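Travel & Tourism Level 2 | Unit handouts
Reading time: 2 min

Session 5: Planning a self-drive day

Route for today's exercise = Hundow to Siremo, inland road. Guests have own cars, you write the road notes.

- Start with the longest leg. Get it done before lunch.
- One fixed stop only (Bitesora, market square). Everything else optional.
- Give distances in miles AND driving time. 26 miles of hill road is not 26 miles of motorway, people forget this every year.
- Self-catering overnight: put kitchen details in the guest notes, check-out jobs too.
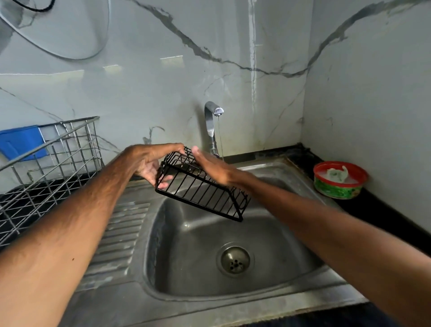
Fig. 1. Wire rack held over the sink.

Timings. Pramanik pass takes 75 minutes with no stops. Add time for photos, fuel, toilets. Closed to caravans from October, so check wich vehicles are booked before you send anything out.

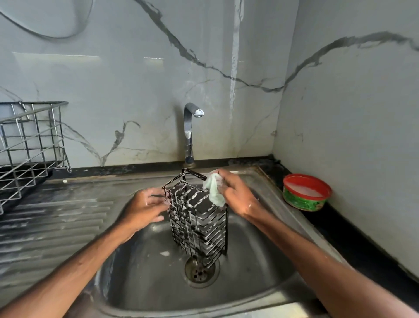 Meeting points: somewhere with parking and a proper name on the map. "By the bridge" is no good, Siremo has 2 bridges. Phone signal poor after the pass so print the notes.

For next week: one page of road notes, Hundow to Bitesora only. Bring a paper map, not just your phone. Marks lost for missing fuel stops adn no return time.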